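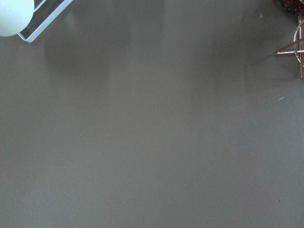

Eetu Mäkelä asked me before the talk if a kitchen table really needs a plan, when it is only lemons and a few bowls. I promised to answer him in the first part, so please start with this.

Category: Talks & Handouts / Small Kitchens

Slide 2. My answer is yes, a small one. At Dumthorpe we served 166 lemon drinks in August from one table, and most of the delay was looking for the knife. 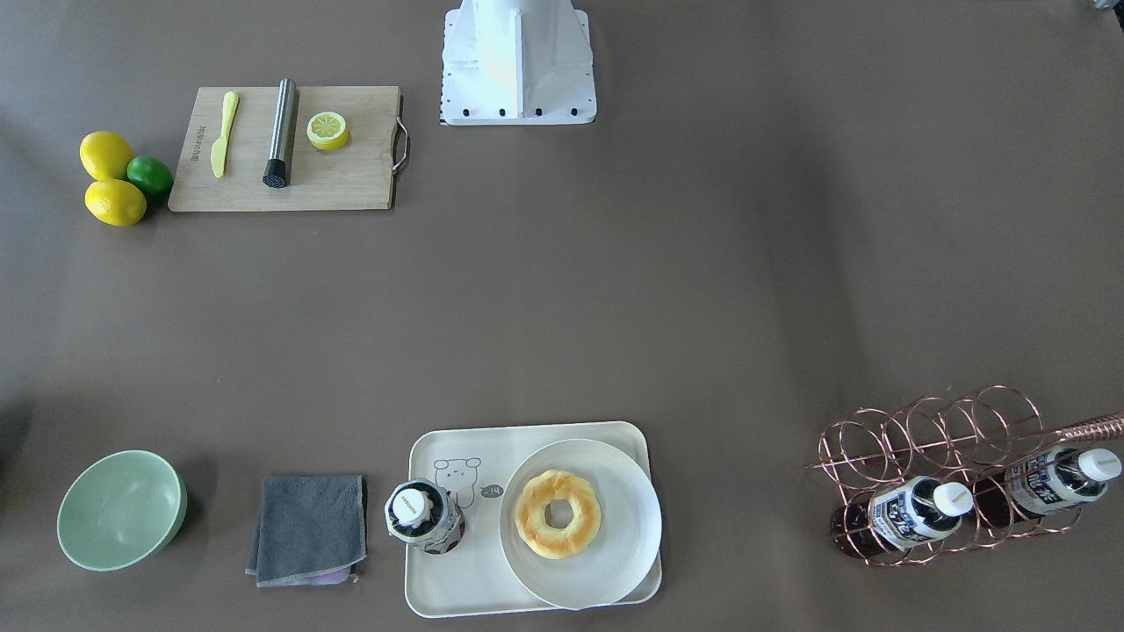 Then say the rule: fruit next to the board, cloth within reach, the middle of the table free. Pause. Ask who keeps the cloth on the shoulder – many hands will go up.

Slide 3. Bottles. I keep small ones together in a rack, so one hand can take one without pushing the others.
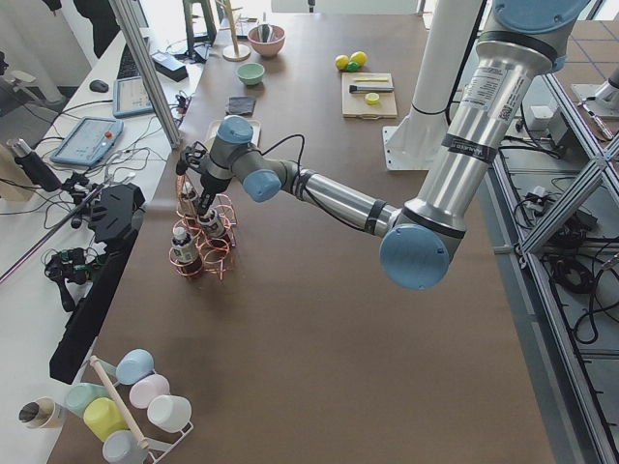 Photo: Dineo Pillay / Soltgate

Do not stay long on racks. Mention that the Olmedo course gives 8 minutes for setting the table, and I think it is enough.

Slide 4. Something sweet with the drink. Give it its own tray, away from the cutting, or the lemon juice will find it.

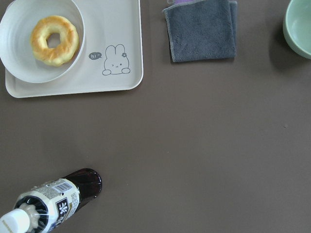

Donut in a white bowl, on the bunny tray.

Close with the cloth question again if there is time. Handouts are by the door, thank Dineo.

Last updated: August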